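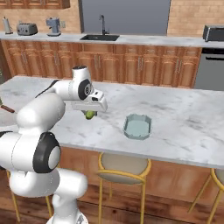

Why Do Limes Float or Sink?

My niece Raíssa asked me a question last June that I couldn't answer. She had dropped a lemon into a big bowl of water, and it bobbed right up to the top. Then she dropped in a lime, and it went down with a clunk. "Why?" she said. I had no idea! So I did some reading, and then we got the kitchen floor very wet.

First, you need a word: density. It means how much stuff is packed into a space. Think of two shoe boxes the same size. Fill one with socks and the other with sand. Same size, but try lifting the sand one! The sand box is more dense because there's more stuff squeezed into it.

Water has a density too. If a thing is less dense than water, it floats. If it's more dense, it sinks. A giant log can float and a tiny pebble can sink, so being big or small doesn't decide it.

Now back to the fruit. A lemon usually has a thick, bumpy peel, and under the yellow part there's a white, spongy layer called pith. Pith is full of teeny pockets of air (squish some between your fingers next time you peel an orange, it feels like foam). All that air works like a life jacket.

Limes tend to have thin skins and not much pith. Less pith means less trapped air, and the inside is mostly juice with a bit of sugar and acid mixed in, which makes it a tiny bit heavier than plain water. So lots of limes sink. But some float! Fruit grows the way it wants to, and a lime with a thicker skin may stay up.

Try it yourself

You'll need a deep bowl, water, 2 limes, 2 lemons and an orange. Put a towel down first. I didn't.

Fill the bowl most of the way and write down your guesses before you start. Lower each fruit in gently and let go. Does it float high, float low, or sink? Some of them sit just under the surface and can't make up their minds, and those are my favorites.

Next, take the orange out and peel it (ask a grown-up if the skin is tough). Put it back in the water without its peel. You just made the orange lighter, so it should float even better, right? Watch what it does!

Ours went straight to the bottom. Raíssa laughed so hard she got hiccups. The orange did get lighter, but it lost its airy jacket too, and what was left was more dense than the water.

One more to try: stir salt into the water, a spoonful at a time, and put a sunken lime back in. Salt makes the water denser, so the water pushes up harder. With enough salt, your lime might rise. Ours took 4 big spoonfuls in a small bowl, but yours could need more.

Don't drink the salty water. It's disgusting, I checked.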